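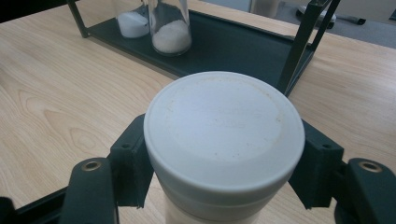 A lidded white container held in a gripper at the Unditz packing site, Gultetthorpe.

For most of its working life the dry goods room at Unditz depended on the wrists of its staff. Sugar, salt and baking ingredients arrived in bulk, were portioned by hand and were lifted, tub by tub, from bench to rack. In September the company began to hand part of that lifting to machines, and the 29 people employed in the room have seen their duties rewritten as a result.

The change started with the staff themselves. Under the scheme, known internally as Khaemba, experienced packers spend part of each shift working with a hand-held gripper, picking up containers and setting them down as they would with their own fingers. Recordings of these movements are used to teach the robot arms. The company asked for 500 recorded lifts of each container type before an arm was allowed to attempt it unsupervised; for lidded tubs the figure was later raised to 1,000.

Eleni Ristić, who leads the room, regards the higher figure as justified. "A lid gives a little when it is held too near the top," she says. "Our packers know that without thinking. It has to be shown to a machine many times."

No posts have been removed, and an agreement with staff representatives protects current hours until the next review. Job titles have changed, however. Eleven packers are now graded as handling instructors, at a higher rate of pay, and the remainder divide their time between filling, checking and clearing faults.

Opinion in the room is divided. Latifa Bennani, a staff representative, welcomes the reduction in repeated lifting but questions the pace of work that has replaced it. "Checking is lighter on the body and harder on the eyes," she says. Her members have asked for shorter spells at the checking bench, and management has agreed to a trial.

A second room, at the Brurkesetti warehouse, is due to adopt the same arrangements once its staff have been consulted.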